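4.3 Loading a Task Layout and Checking the Start State

This section applies to two-arm cells running Relari 13 with the Sonen planner. Complete the camera calibration in Section 4.2 before proceeding.

1. Open the Layouts panel and select the layout for the task. For shelf sorting, select SHELF_TWO_TIER.

2. Set the joint speed limit to 33 percent. The limit applies to both arms and remains in force until the operator changes it.

3. Press Load. The planner builds the collision model for the shelf, the walls and any wall-mounted containers. Loading may take roughly 900 milliseconds.

Note: Containers moved by hand after loading are not updated in the model. Reload the layout.

4. Press Home Both. Wait until each arm reports READY.

Caution: Keep hands outside the rails while either arm is enabled.

5. Place the objects on the upper and lower boards, facing the front rail, then press Capture Start State.

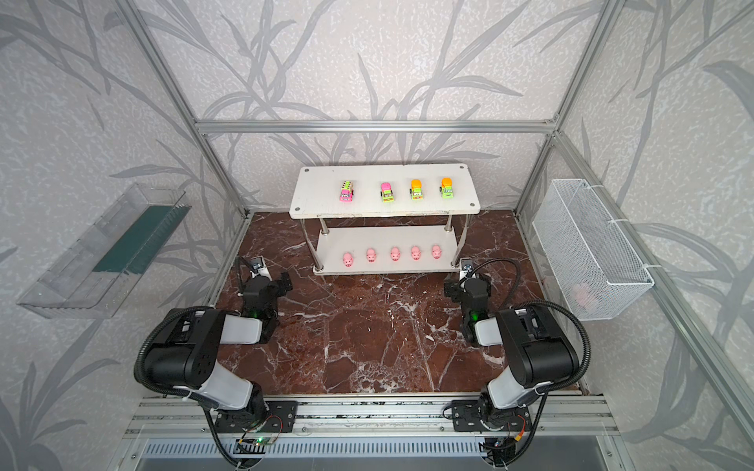 6. Compare the object list with the items on each board. If an object is missing from the list, raise the detection timeout to 1000 milliseconds and capture again.

7. Press Plan Only. Review both paths in the viewer before selecting Run.

If planning stops with error "No shared path," assign the task to one arm and repeat step 7. Requests for changes to a stored layout should be sent to Selina Plattner, Hiklow Software Support.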